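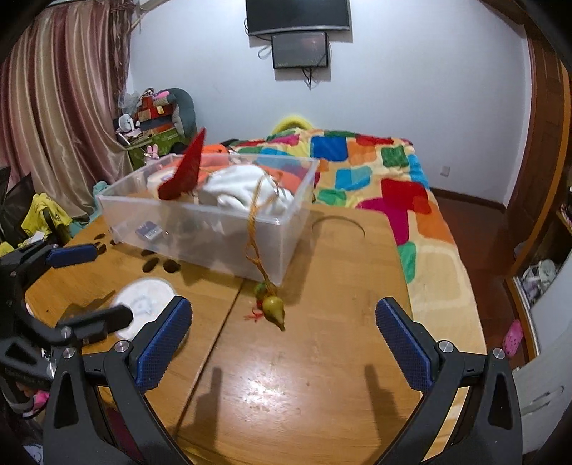

Saodah Ngau on keeping fabric in the bedroom

Saodah Ngau sews at home in Gresley and keeps her folded cloth in a clear plastic box. "I tried drawers for years," she said. "I forgot what I had and bought it again."

Her table is scuffed, and she has no plans to refinish it. "It's a work table. Fladiswood quoted me 491 for a new top and I said no."

Patchwork came first, in July, when her aunt handed over a bag of cotton squares. Cords and tassels followed. She keeps those near the fabric so colors can be matched before anything is cut.

"The gold braid goes with nearly everything," she said. "Green is harder. I'll lay a green piece next to orange, leave it, and look again after supper."

She sews for 15 minutes most evenings, sometimes longer. The stuffed toys are next on her list to sort.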